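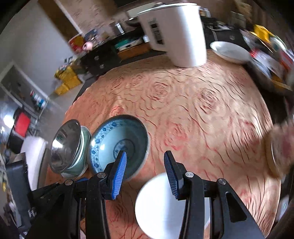
3 min read

Wimell Mixed Table Set, from Stastuda

Most mixed sets are a way of clearing leftover stock, and I opened the Wimell listing expecting more of the same. It has a stainless steel bowl, a pale green piece, a blue-and-white porcelain bowl and plain white plates, on the rose-print cloth Stastuda sells separately. The shop calls this "a collected look." Perhaps. It also looks like what most of us already have in the cupboard.

The porcelain bowl is the reason to keep reading. It has a band of blue flowers at the rim and more blue in the center, so the pattern disappears the moment you serve soup in it. Stastuda says it is safe in the dishwasher. The printed care sheet says to wash by hand for the first 10 cycles, and I can't think what changes on the eleventh.

Steel bowls stack well and dent quietly. This one is shiny inside, and anyone who minds water spots should dry it right away. I would not store it pressed against the green glaze without a cloth between them – the seller promises no marks, but only for three months.

The peach tablecloth is listed as "easy care." It comes in one size, for round tables up to 40 inches, and the page doesn't say what the big red rose outlines do in a hot wash. Ask before you order.
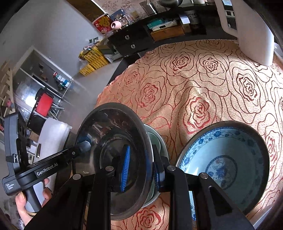

Grigore Zamfir wrote in to say that his blue-and-white bowl has been through the dishwasher for over three years and the flowers are as blue as ever, though he gave up on the steel one because it rang like a bell every time a spoon touched it.

Fair enough, but one bowl is one bowl. Replacement pieces ship from the Condgate warehouse and are sold singly, except the green one, which comes only with the full set. Returns on unused sets are accepted until 27th August, with postage at the buyer's expense.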